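Tirnus to drop monthly payment fee on auto policies

Drivers insured with Tirnus will no longer pay extra for splitting their premium into monthly installments, the company told policyholders in a letter that went out Monday.

The fee, now $6 a month, will come off every personal auto policy at its next renewal, starting with policies that renew in August. Drivers who pay for the full term up front will see no change in their bills.

Tirnus writes coverage mainly in Gerkcombe and Juvisstead. The letter says the company will not raise base rates to make up for the lost fee this year, but it makes no promise beyond that.

"People on monthly plans were paying more for the same coverage, and they called us about it a lot," said Candela Gallardo, who runs the company's Juvisstead office. "We would sooner keep them as customers."

Policyholders do not need to call or fill out a form. Anyone who has switched to a single payment to avoid the fee can move back to monthly billing at renewal, as long as the request comes in at least 14 days before the renewal date. The late payment charge of $20 stays in place, and so does the rule that coverage can be canceled after two missed payments.

Caruso, the other large auto insurer in Gerkcombe, still charges for installments. A spokesperson for Caruso said its billing rules are under review and declined to say when a decision might come.

Drivers comparing quotes should ask for the total cost over the full policy term, with all fees included. Two monthly prices that look the same can cover different deductibles and liability limits. Those details are listed on the declarations page.

The Tirnus office in Juvisstead will take billing questions in person until 6 p.m. on weekdays. 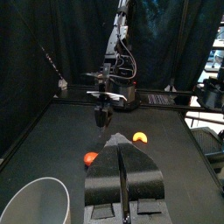

Phyllis Yeoman
Staff Writer, Consumer and Auto

Phyllis covers insurance, car costs and household bills in Gerkcombe and Juvisstead.

Contact us | Copyright, all rights reserved | Back to top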